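About Birura

Most about pages tell you that a company was born from a passion. Birura was born from an argument over an invoice. In 2011 Marwan Mahasneh was managing the grounds of an office park and paying a well-reviewed firm to look after 60 young street trees. By the second summer a third of them were dying. The firm sent a bill for a soil tonic, then a bill for a stronger soil tonic. Marwan dug one of the trees up on a Saturday and found the wire basket and burlap still wrapped around the root ball, and the trunk buried five inches too deep. No tonic was going to fix that.

He wrote a long letter to the firm, got a short one back, and started Birura with Maarja Pärn, who had taught plant science at a community college and had been grumbling about the same things for years.

What we do

We look at trees and planting plans and tell the people who own them what we think. We don't plant, prune, spray, or sell anything in a bottle. Our clients are mostly property managers, school districts, small towns, and homeowners who have been handed a scary quote. We charge by the visit, and the fee is the same whether we tell you to cut the tree down or leave it alone.

That last point matters more to us than anything else on this page. A lot of advice in this trade comes free, from a person who earns a commission if you follow it. Some of those people are very good. We would still want to know who pays them.

What we doubt

We doubt most root stimulants. Maarja has read a great many of the studies behind the labels, and too often the treated trees were compared with trees that got no extra water, when the product itself is mostly water.

We doubt the word "native" when it is used as a sales pitch. We like native trees and recommend them often. A native tree in a four-foot strip between two parking lots is still a tree in a four-foot strip between two parking lots.

We doubt planting counts. A press release that says a town put in several hundred trees tells you what was bought. Ask how many were alive five years later and who was paid to water them. We have asked, and the phone call usually gets short.

We have doubts about flowering cherries too, or at least about the way they get sold. People see two weeks of bloom and sign for a whole avenue. They don't see the borers, the split bark, or the replacement bill. When a client wants cherries we say yes more often than you might expect, but we want the drainage checked first, and we want somebody to put next year's watering budget in writing. 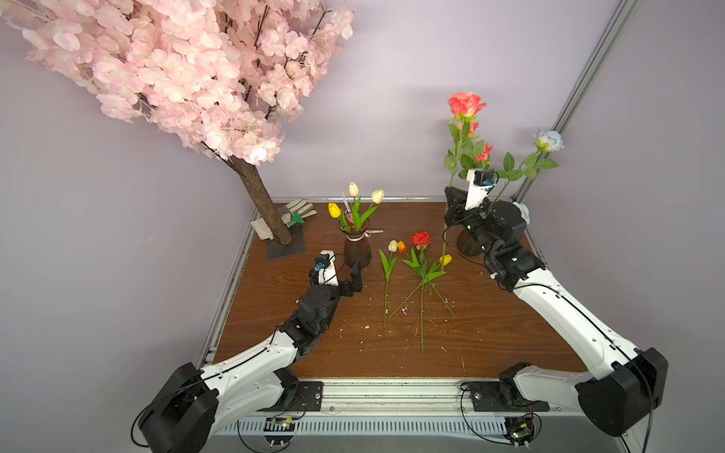

The same goes for maintenance plans. A plan that runs every month of the year, with the same line items in January and June, was probably written by someone in an office. Trees need close attention for the first few summers and then, with luck, rather little. If your contract doesn't get cheaper as your trees get older, ask why.

Who we are

Marwan Mahasneh still does most of the first visits. He carries a soil probe and a folding shovel and will want to see the root flare before he talks about anything else.

Maarja Pärn reads lab reports and writes ours. She keeps them under nine pages. Clients have asked for longer ones, to show a board, and she has said no.

Omar Hattar joined us from Akl, a landscape contractor, where he ran planting crews for years. He knows where corners get cut on a job site and is fairly forgiving about it, more so than Marwan.

Harvey Després handles schedules, billing, and complaints. Issa Saab works on municipal projects and runs our follow-up visits.

About those follow-up visits: we go back to a sample of the sites we advised on, at our own cost, and check whether we were right. We publish the misses along with the rest. The worst so far is Festetti, a housing development where we told the owners that a row of old lindens would come through a sewer project. Most of them didn't. Our report is still up, with Maarja's notes added at the end, and they are not gentle.

What we won't promise

We won't tell you a tree is safe. We can tell you what we found on the day we looked and how worried we would be if it stood over our own house. We don't give awards or certify anybody, and we turned down an offer to put our name on the Nurano line of planting mixes - it may be a fine product, but we would have stopped being any use to you on the subject.

Working with us

Write to Harvey with the address, the kind of tree if you know it, and any quote you've already been given. Send the quote even if you're embarrassed by it. If we think you don't need a visit, he'll say so and there's no charge for that.

Page last updated May 6, 2020. Site visits are outdoors only for now, and reports go out by email.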